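Maststead Robotics Club - Workshop Notebook
Simulation track, September, afternoon session
Entry 7

Purpose of session: to continue preparation for the household manipulation round of the Partington student competition. The task under study is the handling of a drawer by its handle with a two-armed robot. All work at this stage is carried out in simulation.

Setup. The kitchen world supplied by Mumach was loaded without changes to the layout. The Hanis controller was rebuilt from the club's main branch before the session began. The step limit was set to 2000 per attempt, in line with the competition rules. The grip force setting was left at 700 in controller units, as agreed at the previous session.

Procedure. The operator on duty takes the right arm to the handle by hand control, closes the gripper and then passes control to the pull routine. The left arm is to be parked clear of the work, fingers open, before the right arm is moved. Members are reminded that a run in which the left arm is moved after the handover is void and must be logged as such.

Observations. The approach to the handle remains the slowest part of the attempt. Two members recorded over half of their steps before the gripper had closed. The pull routine itself was consistent once it had been given a square grip. Where the grip was taken at an angle, the drawer followed the wrist and the routine stopped on its tilt check. The check is working as designed and should not be relaxed.

The close view from the gripper is of limited use for judging distance when there is only wall behind the fingers. Operators should keep the wide view open during the approach.
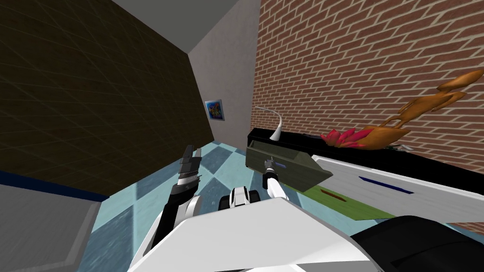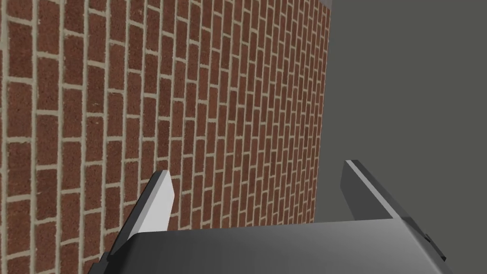

Open items. The tilt threshold is stored in 2 places in the configuration, and the values do not agree. This must be corrected before any further results are entered in the club table. The void runs from this session have been left in the log - they are marked with a V and are to be excluded from the averages.

A request has been made for a second operator station, so that one member may watch the step count while another drives. Until it is granted, the count is to be read from the log after each attempt.

Next session: repeat the approach exercise with the corrected threshold, then begin the closing half of the task.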